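Subject: Re: [Drorkodley-neighbors] Inquiry report is out - is it worth reading?
Date: 19/08/2020

Someone on the list wrote:
> I saw that the report on the Mwakyusa ferry sinking finally came out.
> Is it readable for an ordinary person, or is it all lawyers and
> engineers? My aunt used to take that boat and I'd like to understand
> what they found, but I don't have a week to spend on it.

Yes, please read it! I finished last night and I've been wanting to talk to somebody about it ever since. I was expecting a slog, and parts of it are (the annexes on hull plating beat me completely), but the main volume is plain, careful writing by people who clearly listened to the families.

The whole thing runs to 3598 pages, which sounds terrible. You can skip nearly all of that. The main volume is 166 pages and the rest is transcripts, inspection logs and letters between the port office and Muvik, the operator.

What impressed me most is how they rebuilt the last 19 minutes. They put the radio calls next to the survivors' accounts and let you see where the two don't agree, and they say so when they can't settle it. The deckhand's testimony is very hard to read, but I'm glad it's in there in full. He had asked for the life jacket lockers to be fixed back in October and he kept a copy of the note.
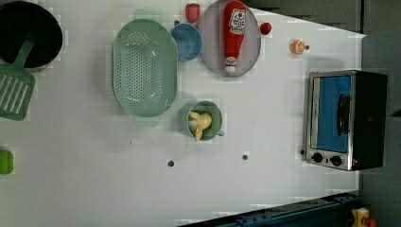
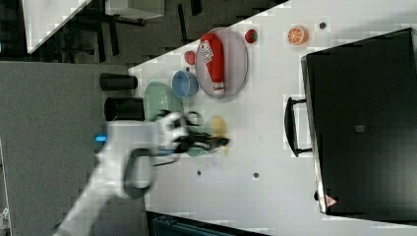
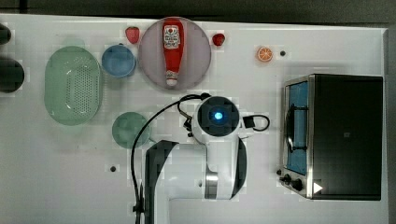
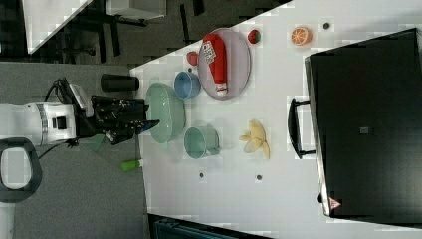
WHERE TO START

Chapter 2 gives you the day itself. After that I'd jump to chapter 7, on the inspections, and then the recommendations. If your aunt rode the boat regularly she may want chapter 4 too - it covers the older route and the changes to the car deck, and there are good maps.

The printed copy is at the Sistudance library, at the front desk. You can't take it home but they'll let you photocopy. They printed 2000 of the short summary as well, and there was still a decent stack when I went by. The summary is fine but it leaves out the testimony, so I'd treat it as a way in.

One warning: the page numbers in the contents list are off by two after chapter 5. It drove me nuts until I worked it out.

I'd love to get a few of us reading the recommendations together, maybe a chapter a week over the list. The one about posting passenger limits at the dock seems like something we could ask for here right away, and I'm happy to draft a letter if there's interest. Reply on-list so everyone can see, and tell your aunt I'd be glad to hear what she remembers of the old boat.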